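Progress report to Drurnomar, Wednesday, August 16, 2023
Lostbridge bench, good practice rules for two-arm cells

Hi all! The rulebook is finally at a stage where I'm happy to show it around. Draft two has 21 rules, down from a much longer list in June (you were right, it was too long), and Zeslow has signed off on 15 of them. 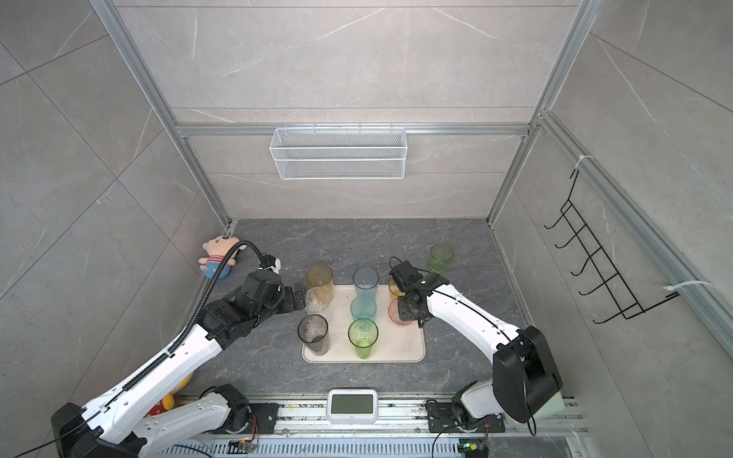 The six still open are mostly about shared reach, meaning which arm has to wait when both want the same spot. I've logged 1,631 runs against the draft so far and I'm still arguing with myself over the wording.

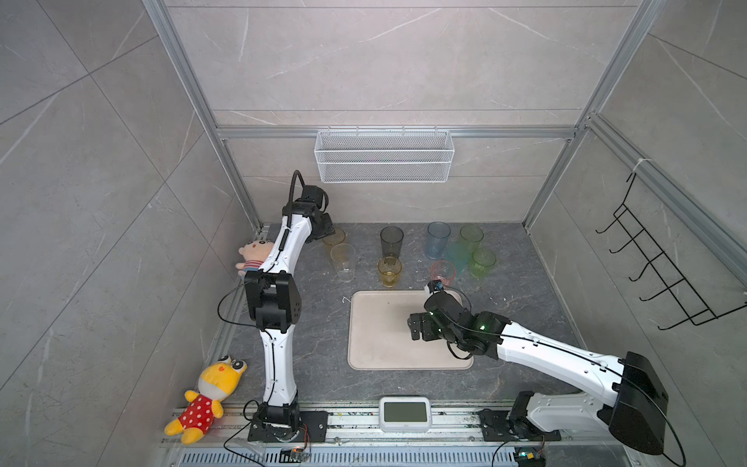

Reset rules are next on my list. I want one written start layout for each task, and I want it to say where every object goes. With the cups grouped behind an empty tray, for instance, the sheet should give each color its own spot, and "behind the tray" won't cut it. Draft three comes to you once Zeslow has commented.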